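Writing down the rules for our simulated gripper work

Mar 28, 2019

I have spent most of this month on a document that will never be shown to a customer. It is the list of rules we follow when we run and score a grasping test in simulation. The old version was a page and a half, written by me in a hurry, and it had been added to by whoever last got annoyed. The new one is 17 pages. I'm not proud of the length, but it does at least answer the questions people ask me.

The push came from a batch of results we had to throw out. We had 3,875 runs scored for Bunting, our tabletop set of household shapes, and when Carleen Pryor went through them she found that 787 had been scored under a different meaning of "grasp" from the rest. Half the team counted a grasp when both fingers touched the object. The other half counted it when the object left the surface. Both are reasonable and both were allowed by what I'd written, so the fault was mine. We reran the lot, and that took most of February.

What follows is the part of the new rules that I think might be useful to other people. It leaves out the bits on file names and storage, which only matter to us.

Say what the words mean

The first section is now definitions. Approach, straddle, contact, grasp, lift, hold, release. Each gets one or two sentences and no more. "Straddle" is the new one. It means the fingers are on opposite sides of the part to be gripped, whether or not either is touching it. We used to have no word for this and people would write "nearly grasped" or "about to grasp" in the notes, which is a guess about the future and can't be checked.

"Contact" is taken from the simulator's own contact report and never from a rendered view. I had some argument over this. People like to look, and so do I, but a close view can hide a gap of a millimetre or show one that is only shading. The view is there to help you understand the number. If the two disagree you write down both and flag the run.

"Hold" has a time attached to it, which is 3 seconds with the arm still. Before this we had people stopping the run the moment the object was up.
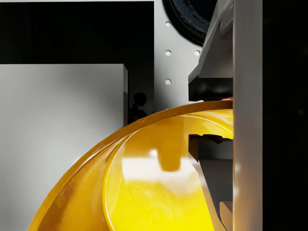 Bowls get a section of their own in the new rules, and it is the longest after the definitions. A box or a can has fairly obvious places to take hold of it. A bowl that is wider than the gripper can open has to be taken by the edge, and then most of the things that can go wrong happen in a very small space. With the yellow bowl the rim passes between the two fingers, with the black pad of the upper one just over the lip and the dark tip of the lower one on the inner side, and the end of the visible rim comes right up against the flat grey plate. So the rules ask for three things to be recorded on any rim grasp: the state of each finger separately, how far the rim has gone in between them, and whether any part of the gripper other than the fingertips is against the object. The last of these was missing from the old version altogether. If the rim is pushed up against the gripper body, the body may be doing part of the work, and a grasp that leans on it shouldn't be scored alongside one that relies on the pads.

The same section covers overlap, by which I mean one shape passing into another. Our simulator, Iltier, permits a small amount of this before it pushes the shapes apart. That is normal, and the physics would be jumpy without it. But thin walls are where it does the most harm. A finger that has sunk a little way into a thick block makes little difference to the result, while the same depth in the wall of a bowl can be most of the wall. We now set a limit as a share of the wall thickness instead of a fixed distance. Over the limit, the run is void. It isn't a failure and it isn't a success, and it goes in its own column.

We also had to say something about the collision shape, the simpler shape the simulator uses for working out what touches what. Two of our older bowls had been given a collision shape that was solid all the way across, like a bun. They looked fine when rendered. Any finger that tried to go inside was pushed away by nothing you could see, and the planner got the blame for it. The rule now is that every hollow object has its collision shape drawn over its rendered one and checked by somebody who didn't make it, before it goes into the set.

Keep the awkward runs

There was a habit, which I shared, of quietly restarting a run that began badly. The arm would come in at a poor angle, you could tell it wouldn't work, and you'd stop it and go again. The new rules say a run starts when the arm first moves and everything after that counts. You can stop it early for safety of the equipment if it is on the real bench. In simulation there's no such excuse, so it runs to the end.

Random seeds are written down for every run, along with the version of the simulator, the object set and the controller. I know this is standard advice. We were doing it for the controller and not for the objects, and when someone corrected the weight of a mug we had no way of telling which results came before the change and which came after.

Materials

Friction gets a short section and could have had a long one. Each object has one friction value for its outside, and the pads have their own. Whoever adds an object has to say where its value came from: measured, taken from a table, or guessed. Guessed is allowed. You just have to write "guessed". When I went through the Bunting set there was far more guessing in it than I'd expected, and a fair amount of that was by me.

A shiny finish in a render tells you nothing about friction, by the way. They are separate settings. We had a new starter assume that the glossy objects were the slippery ones, and that is a sensible thing to assume if no one has told you otherwise, so it's in the document now.

Moving to the real bench

This is the thinnest part and I'd like help with it. The rule at present is that nothing goes across to the Zesevix arm until it has passed on the whole set in simulation, rim grasps included, with the void column under a set level. I'm fairly sure about the first half. The level for the void column was picked in a meeting and I couldn't defend it if you pressed me.

Speeds and forces on the real arm are limited by the bench rules, which are a separate document and always win. I put that on the first page and again in this section. Results in simulation are never grounds for raising a limit on the bench.

Carleen wants a yearly review written in, with a named person. I've agreed to the review and we are still talking about the name. The other open item is Cimport, the tool we use to bring in object files. It rounds some dimensions on the way in and I haven't yet worked out which ones. Until I have, anyone adding a thin-walled object should measure it again after the import and put both figures in the notes.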